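How to Request a Room Change at the Postau Learning Center

Instructors, program leads and outside groups with a standing reservation may ask to move to a different room at any point in the term. Requests are handled by the Scheduling Desk on the ground floor. The steps on this page apply to the main building and the Begay Annex. Reservations at the Tulten site are managed separately and are not covered.

Page last revised 2/16/22.

Before You Start

Have your reservation number at hand. It appears in the upper right corner of your confirmation letter and begins with the letters PLC. If you have misplaced the letter, the Scheduling Desk can look up the number from the name of the group and the day and hour of the first meeting.

You should also know whether your change is temporary or permanent. A temporary change covers one or two meetings and does not affect the rest of your reservation. A permanent change releases your current room for the remainder of the term, and it may be assigned to another group the same day. A released room cannot be held for you while you try out the new one.

Step 1. Check the Room List

The room list is posted outside the Scheduling Desk and in the lobby of the Annex. It gives the seating capacity, the type of furniture, the floor, and any restrictions on food or noise. Rooms marked with a T have tables that must stay in place. Rooms marked with an F may be rearranged, provided that the original layout is restored before you leave.

Please choose a first and a second choice. Requests that name only one room are accepted, but they are more often returned.

Step 2. Visit the Room

Groups are encouraged to see a room before asking for it. Drop-in visits are allowed whenever the room is not reserved, and a visitor pass may be picked up at the front entrance. Look at the position of the outlets, the distance to the elevator and the amount of daylight at the hour you plan to meet. Several rooms on the west side become quite bright in late afternoon, and the blinds there do not close fully.

If you intend to use your own equipment, measure the work surface. Tables differ from room to room, and the list gives only the number of seats. 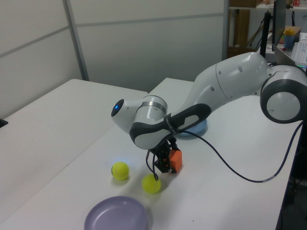 Step 3. Complete Form 12

Form 12 is available at the Scheduling Desk and in the rack beside the Annex mailboxes. Print clearly in blue or black ink. Section A asks for your current reservation. Section B asks for the new room, with your first and second choices on separate lines. Section C is for special needs, such as step-free access, a projector or a locking cabinet. Leave Section D blank — it is completed by staff.

Groups that share a reservation must submit one form signed by both. Two separate forms for the same reservation will be treated as a conflict, and neither will move forward until the groups have been contacted.

Step 4. Submit the Form

Return the form in person or place it in the drop box by the front entrance. Forms left in classrooms or handed to instructors are frequently lost and should not be considered received. You will be given a yellow receipt if you submit in person. Forms placed in the drop box are stamped the next working day.

Most requests are answered within two working days. During June, when summer reservations open, please allow up to 17 days.

Step 5. Confirm the Change

If your request is approved, you will receive a new confirmation letter. Read it carefully, as the start time may shift slightly to allow for cleaning between groups. Sign the lower portion and return it to the Scheduling Desk. The change does not take effect until the signed portion has been received.

If neither of your choices is available, the desk will return your form with a list of open rooms. You may mark a room on that list and resubmit the same form.

Moving Stored Materials

Cabinet keys do not transfer between rooms. Empty your cabinet, return the key, and sign for the new one on the same visit. Items left behind are taken to the storage area in the Annex and held until the end of the term.

Priletti Hall

Priletti Hall is reserved for public events and may not be requested on Form 12. Ask the front desk for the Hall Use Agreement.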